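Filed under: Facilities & IT | Hardware Reuse

Skelstead begins second round of desktop teardowns

September 26, 2023

Skelstead has started the second round of its desktop reuse program, with 3605 retired office computers scheduled for inspection and parts recovery at its Cabrera building. The first round, which closed in May, covered 2952 machines.

Each tower is logged by serial number, then opened with the side panel off and the case laid flat. Graphics cards, memory and power supplies are checked against the inventory record before any part is pulled. Units with a damaged board go straight to metal recycling. Drives are removed first and handled under a separate wipe procedure. 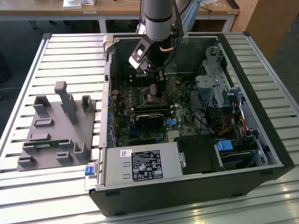 A desktop tower with the side panel removed, showing the motherboard, graphics card and power supply.

Power supplies are tested under load for 12 minutes. Those that hold voltage within limits are tagged and shelved by wattage. Graphics cards are sorted by slot type and length, and cards without a matching chassis are held for resale through Risier, the program's parts broker.

"The label on the supply has to be readable or we don't shelve it," said Nabila Wuisan, who manages the program. "If the rating can't be confirmed, it goes to scrap."

Wuisan said the first round produced 123 rebuilt desktops, all of them assigned to training rooms. Memory was the most common shortage. Mixed modules caused repeated boot failures during the rebuilds, and the new procedure calls for matched pairs only.

Inventory records for the second round are kept in Grokex, replacing the spreadsheets used earlier. Departments with retired towers still in storage should remove any asset locks and submit a pickup form before delivery to the Cabrera loading dock. Monitors and laptops are not accepted in this round.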